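ok so I finally did the thing I've been threatening to do since March and went a whole month without ordering takeout. thread, because I have opinions now

first, the damage. I added up my delivery app total for the last year before I started and it came to $3621. I sat on the edge of the tub and looked at that number for a while. that's a vacation! that's a used scooter!

the worst offender was Suvulo, the noodle place by the train. 17 orders. the guy at the counter recognizes my voice on the phone and starts typing before I say anything

rules I set: leftovers count, frozen dumplings count, coffee out is allowed because I'm not a monk. no "just this once" after 9pm, which is when I fold every single time

week one was pasta. so much pasta. week two I got cocky and started buying vegetables without a plan, eggplant, a big white radish, whatever looked good, and figuring it out at home
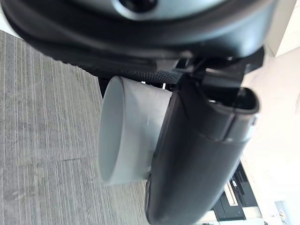
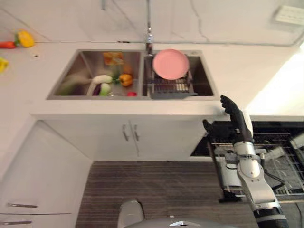 anyway the radish thing has become a whole personality. grated with soy sauce, simmered in broth until it goes soft, quick pickled in a jar with sugar and rice vinegar. I used to walk right past them at the store

eggplant I'm still fighting with. it drinks oil like it's getting paid. somebody in my replies said salt it and wait half an hour, and I have never once in my life waited half an hour for dinner

total groceries for the month: $466, and that includes the fancy sesame oil and a knife sharpener, so I feel like next month should come in lower (famous last words)

things I missed more than I expected: fries. you can't make good fries at home, please don't send me your air fryer recipe, I've tried 2 of them

things I didn't miss: standing in the lobby in socks while the little car on the map drives the wrong way down Fornine for ten minutes

am I going back to noodles? yes, tonight, I already called. he asked if I'd moved away and I felt kind of bad about it

but I've got a jar of pickles in the fridge to go with them, so drop your favorite pickle stuff below, I have a lot of vinegar left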